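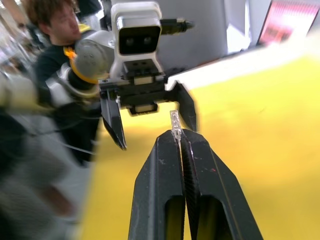
Start | Meinung | Werkstatt | Termine | Kontakt

Was ich am Tag der offenen Tür gelernt habe

Lesezeit: 3 Minuten

Schnell aufgeschrieben, noch im Zug. Bevor es wieder weg ist.

Ich war bei Onex. Offene Tür, August, Halle viel zu warm, vorne Bratwurst und hinten die Roboter. Eigentlich wollte ich nur eine Stunde bleiben, dann heim. Geblieben bin ich bis kurz nach fünf, und den größten Teil davon vor einem gelben Tisch, an dem zwei Arme sich ein Stück Plastik geben sollten. Durchsichtig, klein, schmal. Der eine hält es hoch, der andere kommt von oben mit offenen Backen. Mehr passiert da nicht.

Und genau davor standen die wenigsten Leute.

Gegenüber lief der große Palettierer, 600 Kilo irgendwas, laut, schnell, gelbes Blinklicht, Kinder auf den Schultern. Verstehe ich. Sieht nach Zukunft aus. Ist aber Technik, die ich schon vor 16 Jahren in einer Getränkehalle gesehen habe, damals halt ohne Bratwurst.

Die Übergabe dagegen - das ist das schwere. Wer einmal einem Kleinkind eine Nudel aus der Hand nehmen wollte, weiß Bescheid. Einer muss loslassen, der andere muss schon haben. Zu früh: liegt unten. Zu spät: beide ziehen. Und dann noch klares Material, das die Kameras gern mal gar nicht sehen oder nur als Lichtkante. Beim ersten Durchgang, den ich mitbekam, fiel das Teil. Beim zweiten auch. Kurze Entschuldigung am Mikro, etwas von Lichtverhältnissen, dann Pause.

Warum Entschuldigung?

Das ist mein eigentlicher Punkt und der ärgert mich seit der Rückfahrt. Wir haben uns angewöhnt, Vorführungen nur noch als Show zu kennen. Geschnittenes Video, Musik drunter, zehnmal geklappt. Die anderen Versuche sieht man nie. Bei Taston letztes Jahr hieß es sogar ausdrücklich: bitte keine Fragen während der Fahrt. Hinter Glas natürlich. Schön sah das aus, gelernt habe ich nix.

Bei Onex konnte man rangehen bis an die Linie. Man sah Macken an den Greiffingern, Kabel, das ganze Gebastel. Man sah auch Leute, die hinschauen und nachstellen und wieder hinschauen. Arbeit eben. Ich finde, so muss das. Wer im Betrieb entscheidet, ob so eine Zelle für sechsstellige Beträge angeschafft wird, sollte vorher 3 Fehlversuche gesehen haben. Mindestens. Und gefragt haben, was dann passiert. Wer hebt das auf? Hält die Anlage an? Merkt sie es überhaupt?

Auf meine Frage dazu gab es eine brauchbare Antwort: sie merkt es meistens. Meistens! Hat mir besser gefallen als jeder Prospekt. Mit meistens kann ich rechnen. Mit "nahtloser Integration" nicht.

Jetzt der Einwand, den kenne ich, den hab ich mir auf dem Parkplatz schon anhören dürfen: Das Publikum will keine Fehler sehen, der Kunde springt ab, die Lokalzeitung schreibt "Roboter zu dumm für Plastikteil". Kann sein. Passiert dann halt. Aber die Kunden, die deswegen abspringen, springen sonst ein halbes Jahr später ab, nur teurer und mit Anwalt. Ich habe so eine Einführung mitgemacht, Projekt Nunside, wer dabei war, erinnert sich. Vorführung tadellos. In der Halle dann andere Lampen, andere Charge, andere Folie. Nach 10 Wochen stand wieder jemand am Band und legte von Hand ein, daneben die Zelle unter der Plane.

Was ich mir wünsche. Erstens eine Tafel neben jede Zelle, mit Kreide meinetwegen: Versuche heute, davon gelungen. Zweitens eigene Teile mitbringen dürfen. Ich hatte eine Klammer von Naylor in der Tasche, die hätte ich gern mal hingelegt, ging aber nicht, Versicherung. Und bitte mehr Hocker. Wer zuschauen soll, wie etwas langsam besser wird, muss sitzen können. Ich stand da mit Rücken und kaltem Kaffee.

Der Übergabetisch lief nach der Pause übrigens weiter. Ein paar Mal hat es geklappt, zweimal hintereinander sogar, da hat neben mir jemand geklatscht. Beim Palettierer hat keiner geklatscht, glaub ich. War aber auch zu laut, um das zu hörn.

Nächstes Jahr wieder. Dann mit Klappstuhl und der Klammer.

Diese Seite verwendet Cookies. Mit der weiteren Nutzung stimmen Sie dem zu. Einstellungen | Akzeptieren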